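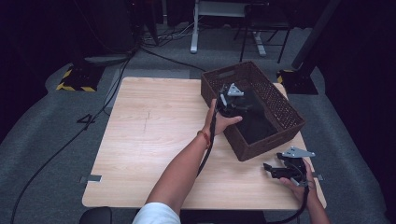

Agnes Kvam told me to stop asking when a robot will do my laundry and start asking when it will find the other sock. Fair! I'd come to Dirkent's workshop in Clondville hoping to be talked out of doing my own chores, and I left on Monday with sore wrists. The grippers look so simple until you try picking up black cloth with them – it slides, it bunches, and you want your fingers back.

Dirkent wants 1,000 rounds of basket work before the software gets a try by itself. The count stood at 508 when I visited, and my own go added 137 seconds of fumbling over one piece of cloth (they kept it, bless them). So can machines do the wash yet? Mine can't, and I still have towels to fold tonight.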